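Chapter 6
Bread and the Browning of Food

A loaf of bread leaves the oven with two parts that look and taste nothing alike. The crumb inside is pale, soft and mild. The crust is brown, dry and strong in flavor. Both came from the same dough and spent the same time in the same oven. This chapter explains why they differ, and why the same changes take place when a slice is toasted.

The main cause is water. As long as dough holds plenty of water, its temperature cannot rise much past the boiling point. The inside of a loaf is close to that limit when baking ends — at sea level, a few degrees under 212 °F. The surface dries out early and can get far hotter. Once it does, sugars and proteins begin to react with each other and form brown compounds, many of them with a strong smell. Cooks call this browning. Chemists call it the Maillard reaction. 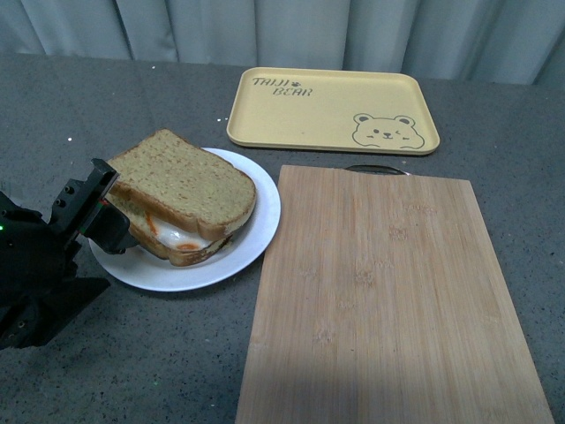 Toasting repeats the process on a thinner scale. A slice of bread has already been baked, so its starch is set and its structure will not change much. Heat drives water from the cut faces, and those faces then brown. The middle of a thick slice may stay soft, while a thin slice can dry all the way through.

Sugar and milk in the dough speed up browning. A lean dough of flour, water, salt and yeast browns more slowly. In Section 6.3 you will compare two breads from the Liltetwood bakery, one lean and one made with milk, each cut into 20 slices and toasted at the same setting.

Before you read on, review the following terms from Chapter 5: starch, gluten, protein, evaporation.

6.1 Water in the Loaf

Flour takes up water as soon as the two are mixed. Some of this water is held by the gluten and some by the starch. During baking the starch grains swell and draw water away from the gluten, which becomes firm. Weigh a loaf before and after baking and the second figure will be lower. A piece of dough weighing 896 grams loses part of its weight as steam, most of it from the outer layer.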